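Home Forums Small Storage Tins and Boxes Search Log in

We use cookies to keep you logged in and to remember your settings. Accept Manage

Thread: Cinnamoroll tin, use it or shelve it?

speckledegg
Posted September 5, 2025

I picked up a Cinnamoroll tin at the Rosser swap meet. I was only there for jars. The lid fits tight and there's no rust inside that I can find. I want to keep sewing stuff in it, mostly bobbins and a few packs of needles. My sister thinks it should go on a shelf and stay there. Has anyone used one of these every day? How does the printing hold up?

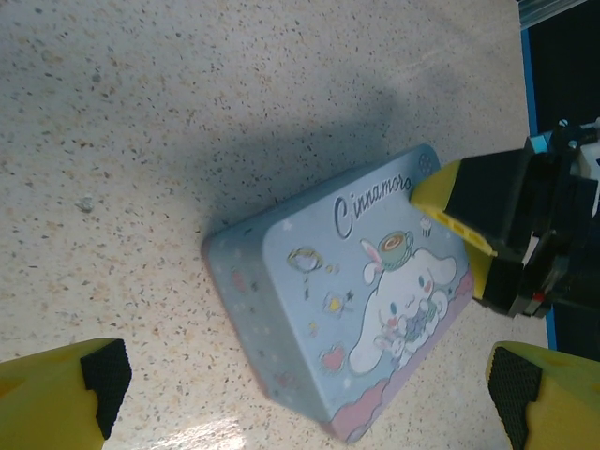 Cinnamoroll tin, lid up. Bunny and teacup on his head.

lidkeeper
Use it. I've had two character tins in my craft drawer for years and the art on top still looks fine. What goes first is the rim, where the lid rubs every time you open it.

coldpantry
I'd disagree with that. The rim goes first if you're careful. If you stack anything on the lid, the lid goes first. I had a tin under a 1000-piece puzzle box for one winter and the printing came off in a patch the size of a quarter. Shelf it, or at least keep it on top of the pile.

lidkeeper
That's a stacking problem. Don't stack on it.

coldpantry
Everybody stacks on it eventually.

speckledegg
It won't be under anything. It would live on the counter next to the machine and get opened a few times a week. My other worry is the counter. It's the speckled kind and I don't want a metal bottom scratching it, or the counter scratching the tin. 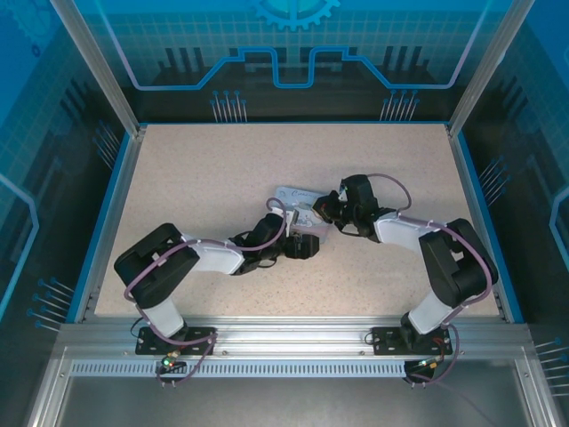

Middle of the counter, seen from farther back.

threadbare_too
Felt dots. The Runex ones stay on, the cheap ones slide off as soon as the room warms up. Wipe the bottom with rubbing alcohol first and let it dry.

Keep the alcohol away from the printed sides. I took the eyes off a cat that way.

coldpantry
Seconding the felt. I still wouldn't put needles in a tin with a tight lid. You end up yanking it and then there are needles on the floor. Pins are worse.

lidkeeper
Needles come in packs. Loosen the lid a little if it bothers you. Work it on and off, turning the box around each time. Don't bend the rim with pliers like somebody suggested in the Tornero thread.

speckledegg
I read that one, no pliers here. I do like the sides as much as the lid. Polka dot balloons and a cupcake, and a wavy pink trim up at the edge. That's the part I'd hate to wear off, with my hands on it all the time.
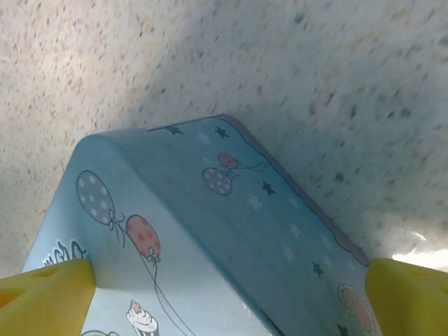 Can you wax a printed tin to protect the sides?
Use a thin coat of clear paste wax on a soft cloth, try it on the bottom first, and buff it once it hazes.

threadbare_too
I use the Drusberg wax for that. It goes on thin and the smell is gone by the next day if you leave it out. Two coats was too many on mine and it went cloudy in the corners.

coldpantry
Wax on a collectible lowers what you can ask for it. Just so that's been said.

lidkeeper
Speckledegg wants to keep bobbins in it. I don't think resale is the issue.

coldpantry
People change their minds. I've got over 2000 posts on this board and a lot of them are answers to "how do I get the wax off."

speckledegg
Fair. I'll do the felt and skip the wax for now. The bobbins are going in, and the needles can stay in their own case. My sister has been told. Does anybody know if that speckled finish needs its own cleaner, or is dish soap all right?
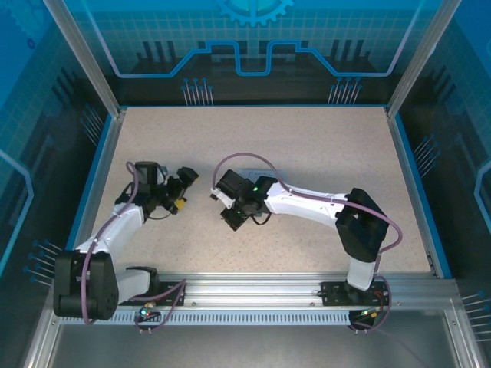
Counter again, the wide view.

threadbare_too
Dish soap and a damp cloth, then dry it. Skip vinegar until you know what the surface is made of. Some of the ones with stone in them etch.

lidkeeper
Same here, dish soap. Put the felt on before you set the tin back down, and check it in April or so. Mine pick up grit and then they're as bad as sandpaper.

Back to Tins and Boxes Next thread Rules Contact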